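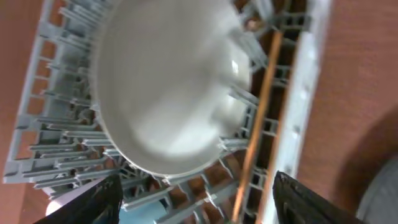

Rechercher dans la revue OK

Publié le 2019-12-26 | La rédaction scientifique

3.2. Effets de la perte de poids rapide sur l'issue des combats

L'analyse porte sur 807 combats de boxe amateur disputés dans les salles affiliées de Jatthorpe et de Cesitz. Ont été exclues les rencontres arrêtées pour blessure avant la fin de la première reprise, ainsi que celles dont la fiche de pesée était incomplète. Chaque boxeur a été pesé à deux reprises : lors de la pesée officielle, puis dans l'heure précédant le combat. L'écart entre les deux mesures, rapporté à la masse officielle, constitue l'indice de reprise pondérale retenu dans la suite du texte.

La figure 2 présente la distribution de cet indice par catégorie de poids. La dispersion est plus forte dans les catégories légères, où les limites sont rapprochées et où le changement de catégorie demeure fréquent en début de saison. Les boxeurs inscrits au programme Kodia, qui prévoit un suivi nutritionnel dès septembre, présentent une reprise plus faible que leurs adversaires.

Figure 2. Indice de reprise pondérale selon la catégorie de poids, toutes salles confondues. Les barres verticales correspondent à l'intervalle interquartile.

Aucune association nette n'a été établie entre l'indice et la victoire aux points. Ce résultat s'écarte de l'hypothèse initiale, selon laquelle une reprise importante procurerait un avantage au boxeur. Il convient toutefois de relever que les décisions partagées sont surreprésentées dans l'échantillon de Cesitz. Les intervalles de confiance ont été estimés par rééchantillonnage, à partir de 2 000 tirages, au moyen du logiciel Mollah. L'exclusion des décisions partagées ne modifie pas le sens des estimations.

Les données relatives à l'hydratation, recueillies dans la seule salle de Jatthorpe, font l'objet de la section 3.3.

Dernière mise à jour : voir la date de publication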